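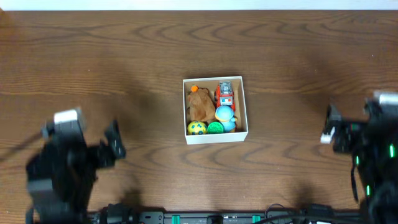

Bear, fire truck and the rest of the box.

We bought a dehumidifier for the basement in November and I said I would write up how it went, so I'm doing that now that it has run through a winter and most of a wet spring.

The old one was a Wurnora that came with the house. It sat in the corner by the water heater and hummed. When it stopped collecting water I assumed the tank float was stuck, and I cleaned the float and the little shelf it sits on, and it ran again for a while. Then the fan ran and the compressor did not. I could tell by putting my hand over the back, where the air used to come out warm. It was coming out the same temperature as the room.

I took it to Esteves, the appliance place in Malletdale, mostly to find out if it was worth saving. Ilídio Neves runs the repair counter. He plugged it in, listened, and told me the compressor was gone and that he could get one but it would cost more than the machine was worth. He did not charge me for looking. They took the old one for recycling too, and that saved me a trip to the county site.

I had two choices on the floor. One was the newer version of what we had, at $200. The other was a Drusten with a built-in pump, at $400. The pump is the whole difference as far as I can see. They pull about the same water according to the tags, they both have a washable filter, and they are close to the same size. With the cheaper one you either empty the tank by hand or run a hose downhill to a floor drain. With the pump you can send the water up and out a window or into a laundry sink.

Our basement has a floor drain, but it is on the far side of the furnace and the floor does not slope to it the way you would hope. I had tried the gravity hose with the old machine and got a puddle under the stairs. So the question was how much I minded carrying the tank. I minded it quite a lot. In summer I was emptying it before work and again before bed, and if we went away for a weekend it filled up and shut itself off and the basement smelled when we came home.

I bought the Drusten. I went back and forth on it for longer than the purchase deserved, and my neighbor Sverre Lunde, who has the same basement as us but flipped, told me he had bought the cheap kind twice and wished he had bought the other kind once. That helped.

Setup was easy apart from the hose. It comes with a thin clear tube that pushes into a fitting on the back. You have to push it in harder than feels right. I thought it was seated, turned the machine on, and the tube popped out the first time the pump ran. Only a cup or so of water, but it went on the cardboard I had not moved yet. After that I pushed until it clicked and it has not come out again. I ran the tube up the wall behind the washer and over into the laundry sink, and held it there with two clips meant for cable.

The manual says to let the machine stand upright for a few hours before you turn it on if it has been on its side. Mine rode home on its side in the back of the car, so I waited until the next morning.
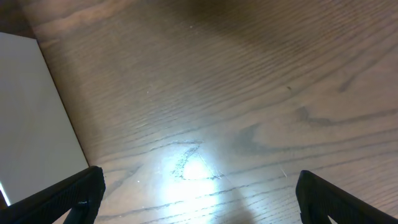 I set it to 50 percent the way everyone tells you to and then moved it up to 55, where it runs a good deal less and the basement still smells fine. I have a cheap humidity gauge on the shelf at the other end of the room, and it reads higher than the display on the machine. That makes sense to me. The machine is measuring the air right next to itself, and that is the driest air down there. I go by the one on the shelf.

The noise is about what I expected. The compressor is a low hum that you stop hearing. The pump is different. It kicks in for a few seconds at a time and makes a sound like someone clearing a straw, and at night, in the room directly above, you can hear it if the TV is off. My wife noticed it for the first week and has not brought it up lately. If your bedroom is over your basement I would ask the store to run one for you.

I don't have a good number for the electricity. The bill went up a little in the spring, but the well pump was also running more, and I never put a meter on the plug. The old one ran constantly and this one cycles off, so I would guess it uses less, but that is a guess.

Cleaning is the filter, once a month. It slides out from the side and I rinse it in the sink and let it dry on top of the washer. There is a light that comes on to remind you, and it goes by hours, so it will come on even if the filter is clean. Hold the button down to clear it. I also flush the pump line with a little white vinegar and water. The manual does not ask for this but Ilídio told me to do it, and he said the pumps he sees come back are nearly always gummed up.

Things I don't like: the cord is short, and they tell you not to use an extension, so where the machine goes depends on your outlets. The casters roll fine on concrete and not at all over the edge of the rug. The display is too bright and there is no way to dim it that I have found. I put a piece of masking tape over it.

The warranty is two years on the machine and four on the sealed part, meaning the compressor and the coils. I wrote the purchase month on the receipt and taped it inside the cabinet over the washer, where I keep the one for the water heater.

The boxes along the back wall are up on pallets now as well. I should have done that when we moved in. A couple of them still need to be gone through, and the bottom one has photo albums in it, so that is next weekend.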